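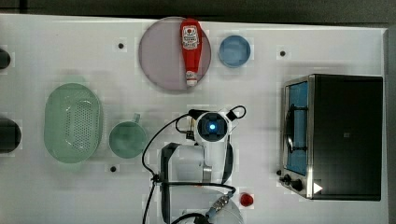

The kitchen table at the Holent lab, with dishes, ketchup and toaster oven.

Visit report: Holent open day, Avon site
2023-04-06

Holent opened its Avon site to outside visitors for one afternoon. I went for the household bench. My own work is in small-appliance testing, and for a few years people have been asking me whether a machine can clear a table or load an oven without someone standing over it. The short answer from this visit is that it can do parts of the job, slowly, on a table it knows.

The site is a former print shop with 115 places for visitors per session. Sign-in took longer than it should have. The tour runs through three rooms, and the first two (parts storage and a packing line for mail-order goods) can be skipped by anyone who has seen a packing line before.

The household bench is in the third room. The arm is white, fixed at one edge of a white table, with a black parallel gripper and a light ring on the wrist that glows blue. It shares the table with ordinary kitchen things: a large round plate, a small light-blue dish, a pale-green mug, a plastic colander, a bottle of ketchup and a toaster oven in black and stainless steel. The ketchup was on its side on the plate when I got to the table, which makes a fair starting point. Real tables look like that after lunch.

Staff gave a talk on the task set, which they call Junach. It has 109 tasks, each written as one plain sentence of the type a person would say to a teenager: put the mug by the oven, take the bottle off the plate. A task counts as done only if the object ends up where it was asked for and nothing else has been knocked over. Each task gets 200 tries before a result is reported. I liked the scoring. Most demonstrations I have attended report the best run.

Results by type of object, as given in the talk:

Mugs and bottles are the strongest group. A two-finger gripper suits a handle or a narrow body, and the software has seen plenty of both.

Plates are weak. A flat plate on a flat table leaves little for the fingers to get under. The current method is to push the plate to the table edge and pinch the rim there, and it adds a lot of time.

Colanders fall in between. The rim is easy to hold, but a one-sided grip lets the far end swing.

Oven doors are the open problem. The arm has to follow the arc of the hinge while keeping hold of the handle, and a few millimeters of error turns into a hard pull on the whole appliance. On a light countertop model the oven can slide before the door opens. Knobs were described as future work.

I asked about cleaning. None of the tasks involve water, grease or food that can be crushed, and there is no date for adding them. A second software version, Farah, is planned for November and is meant to deal with objects stacked inside one another.

On speed, Holent gave no figure for a full table. My estimate, from the times quoted for single tasks, is that a person would finish well before the arm had moved its third object. That matters less than it sounds if the work is done overnight. It matters a great deal in a cafe.

Upkeep was covered briefly. Finger pads are replaced every 4,000 grasps. A home would take a long while to get there - a shop counter would not, and someone has to be trained to do the swap.

For my purposes: putting away mugs and bottles on a fixed, well-lit surface is close to usable. Plates need a different gripper or a different shelf. I would not let this setup near a hot oven yet, and the staff said the same when asked.

Practical notes for anyone going to the next session. Parking is behind the building and fills early. Questions are taken at the bench, so stay in the third room after the talk. The printed task list is at the exit and is worth taking, as the web version leaves out the scoring rules.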